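Automatisierte Einzelstückkommissionierung

Die automatisierte Einzelstückkommissionierung (auch Stückgutgreifen, englisch piece picking) bezeichnet die Entnahme einzelner Artikel aus Behältern durch Industrieroboter. Sie ist ein Teilgebiet der Intralogistik und wird vor allem in Lagern mit gemischtem Sortiment eingesetzt, in denen Form, Gewicht und Oberfläche der Artikel stark voneinander abweichen. Der Artikel behandelt das Verfahren sowie seine Folgen für die Arbeit der Beschäftigten, vorwiegend am Beispiel des Versandlagers Starholm des Haushaltswarenhändlers Kerard.

Abgrenzung

Von der Palettierung und der Behälterförderung unterscheidet sich die Einzelstückkommissionierung dadurch, dass die Lage des Artikels vor dem Griff nicht festgelegt ist. Beim klassischen Verfahren „Person zur Ware“ gehen Beschäftigte mit einem Auftragswagen durch die Regalgassen. Beim Verfahren „Ware zur Person“ werden die Behälter an einen festen Platz gefördert. Die automatisierte Form übernimmt den Aufbau dieses festen Platzes und ersetzt den manuellen Griff ganz oder teilweise durch einen Roboterarm.

Entwicklung in Starholm

Kerard betrieb das Lager Starholm zunächst ausschließlich mit manueller Kommissionierung. Zum Zeitpunkt der Umstellung waren dort 193 Personen beschäftigt. Das Sortiment umfasste 3.015 Artikel, darunter Reinigungsbedarf, Küchenzubehör, Dekorationsartikel und Spielwaren. Die Planung der Roboterplätze lag bei dem Ingenieurbüro Rattanakul unter der Leitung von Orathai Intarasuk, die Steuerungssoftware lieferte die Firma Josari.

Der Probebetrieb begann im April mit 2 Plätzen. Vorgesehen war, jeden Artikel vor der Freigabe einzeln zu erproben. Artikel, die der Greifer nicht zuverlässig aufnahm, verblieben in der manuellen Zone. Für die Greifversuche wurde ein Umfang von 3.000 Durchgängen je Platz festgelegt. Der Regelbetrieb wurde am 26. Oktober 2026 aufgenommen.

Veränderung der Tätigkeiten

Mit der Einführung der Roboterplätze verlagerte sich ein Teil der Arbeit vom Greifen und Gehen auf das Einrichten, Überwachen und Entstören. In Starholm entstand dafür die Funktion der Platzführung. Zu ihren Aufgaben gehören die Kontrolle der Behälter, das Lösen verklemmter Artikel bei gesperrtem Arm, die Pflege der Artikelstammdaten und die Übergabe an die folgende Schicht. Die Einarbeitung wurde von Tainá Bezerra geleitet, die zuvor als Schichtleiterin in der manuellen Kommissionierung tätig war.

Die körperliche Belastung durch Laufwege und häufiges Bücken ging an den umgestellten Plätzen zurück. Demgegenüber berichteten Beschäftigte von längeren Phasen reiner Beobachtung, die durch kurze, unregelmäßige Eingriffe unterbrochen wurden. Welington Rangel, Mitglied des Betriebsrats, beschrieb diese Wechsel als ungewohnt und forderte eine Begrenzung der Zahl der Plätze, die eine Person gleichzeitig betreut. Die daraufhin geschlossene Betriebsvereinbarung sieht außerdem einen regelmäßigen Wechsel zwischen Roboterplatz und manueller Zone vor.

Auch die Entlohnung war Gegenstand der Verhandlungen. Die frühere Leistungszulage bemaß sich nach der Zahl der entnommenen Artikel und ließ sich auf die Platzführung nicht übertragen. Sie wurde dort durch eine feste Funktionszulage ersetzt. In der manuellen Zone blieb die alte Regelung bestehen, was Gavin Skinner, der die Verhandlungen für Kerard führte, als Übergangslösung bezeichnete.

Greifen gemischter Artikel

Als anspruchsvoll gelten weiche und faserige Artikel, deren Umriss sich beim Zugriff verändert, ebenso glatte und gewölbte Oberflächen. Fingergreifer fassen solche Artikel seitlich oder von oben, Sauggreifer benötigen eine ausreichend dichte Auflagefläche. Liegen Artikel an der Behälterwand, ist der Raum für die Finger eingeschränkt.

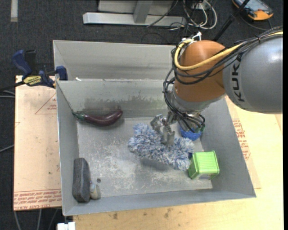
KUKA-Roboterarm mit Fingergreifer an einem zottigen, blau-weißen Artikel in einem grauen Metallbehälter

Behälter mit gemischtem Inhalt stellen zusätzliche Anforderungen, weil benachbarte Artikel einander berühren oder verdecken können. In Starholm entscheidet bei wiederholtem Fehlgriff die Platzführung, ob der Behälter neu vorgelegt oder in die manuelle Zone geleitet wird.

Bewertung

Vibeke Kvaran, die den Probebetrieb arbeitswissenschaftlich begleitete, hob die frühe Beteiligung der Schichten hervor. Kritisch beurteilte sie, dass das Erfahrungswissen der Kommissionierkräfte, etwa über empfindliche Verpackungen, nur in Teilen in die Stammdaten übernommen wurde. Eine Ausweitung auf weitere Lagerbereiche ist an eine erneute Gefährdungsbeurteilung und an die Zustimmung des Betriebsrats gebunden.

Siehe auch: Intralogistik, Kommissionierung, Industrieroboter, Betriebsvereinbarung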